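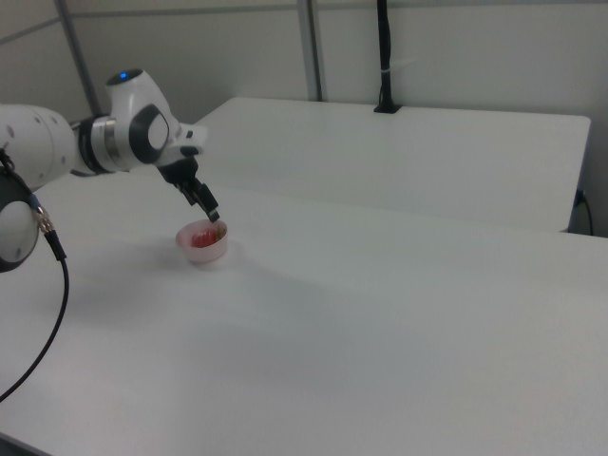

Privlow Opens Robotics Laboratory to Etdale Residents

13/10/2025

The Privlow Center for Applied Automation held its annual open day on Saturday, welcoming 187 visitors to its laboratory on the east side of Etdale. The event was the first at the center to include live demonstrations for the general public. In earlier years, attendance was limited to partner companies and students enrolled in the technician program.

Visitors were received in the main hall by Yolanda Rosenthal, director of the center, who gave a short address on the work carried out there since the laboratory moved to its present building in July. She thanked the town for its patience during the renovation and confirmed that the second floor will remain closed until the new ventilation system has been approved.

"Many of our neighbors have driven past this building for years and have had no occasion to come in," Ms. Rosenthal said. "We want them to know what is done here, and we want young people in Etdale to consider it as a place to study and work."

Demonstrations were given in groups of 20 and lasted half an hour each. The main demonstration concerned the handling of small objects and containers, a subject the center has studied for two years under a project named Simerar. A robotic arm with a two-fingered gripper worked at a white table with a small translucent plastic cup holding a red object. Staff explained how the arm is brought into position at the rim of a cup and why thin plastic is harder to handle than metal or wood. Too much force bends the wall of the cup -- too little and it slips.

Ingrid Kapoor, who leads the Simerar project, told visitors that the team had recorded 532 practice runs in preparation for the current stage of the work. Each run is reviewed by a member of the staff before it is added to the project's records. Ms. Kapoor said that runs in which the cup is dropped or tipped are kept along with the others, as they are often the most useful to study.

Questions from the public covered a wide range of matters, including the cost of the equipment, the training required to operate it, and the effect of automation on local jobs. In reply to the last of these, Ms. Kapoor said that the center's present work is directed at light sorting and packing tasks, and that the partner companies involved have asked for help with positions they have been unable to fill. She added that the center does not advise companies on staffing.

A second session, held in the Esposito Room on the ground floor, was reserved for students in grades 9 through 12 and their parents. Instructors from the technician program described the course of study, the entrance requirements, and the paid summer placements. Printed copies of the course guide were handed out and may still be collected from the front desk during business hours.

Applications for the next technician class are now being accepted. Schools that wish to arrange a group visit to the laboratory should write to the center's education office and state the number of students and their grade level. Visits are offered on weekday mornings and are free of charge. Closed-toe shoes are required in all laboratory areas.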